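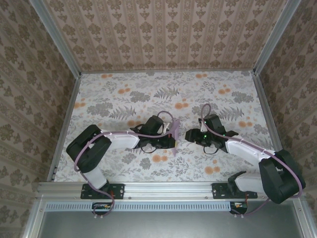

Serix Fern & Blossom Lining Paper, with the Mumau Damask for the Walls

Reviewed by Mareike Albers
Mar 23, 2023

I don't trust a product with 453 reviews and hardly a bad word in any of them, so I went into this one expecting to be let down. I was, a little. The Serix paper is sold for shelves, drawers, box floors and "creative surfaces." The Mumau damask is ordinary wallpaper. The shop page suggests buying them together, and I fell for it.

The Serix first. You get gray fern fronds and leafy sprigs on a pale background, with round orange blossoms dropped in between. The orange is the best thing about it. On the shop page it looked almost red and I was ready to send it back, but in person it leans toward peach in some light and I can live with that. The background was listed as "warm ivory." I would call it off-white at best, and next to the beige damask it goes a bit gray.

That brings me to the pairing. The damask is a quiet, formal, grandmother's-hallway sort of pattern. The ferns are loose and modern. Put beige damask on three sides and ferns on the floor and you have two patterns with nothing to say to each other. Kai Kleinschmidt, who shares the bench with me, likes it. I still think a plain wall would have been better and cheaper. 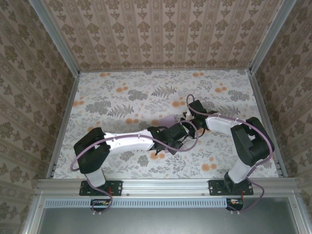
Small flat things are where I expected the busy floor to be a nuisance. Lavender shows up well enough against the gray and orange. I wouldn't want to look for a gray washer on it, or anything peach.

Cutting and laying: the roll wants to stay a roll. I left mine under books overnight and one corner still came up, so I taped it. The grid on the back is off by a hair over a long cut, so use your own ruler. It creases if you look at it wrong, and a crease in the pale part never quite goes away. The damask is heavier and much better behaved, and I did all three sides from one roll with a decent strip left over.

Wiping: the label says wipeable. A barely damp cloth was fine. Pencil came off, but marker left a shadow.

Price: the Serix was around $13 for a short roll, which is too much for paper. I used the Lorkov plain liner in October and paid $8 for more of it. Duller, yes, but it lay flat the first day.

Would I buy the ferns again? For a drawer, maybe, if they were on sale. The damask I'd buy again, for a different floor.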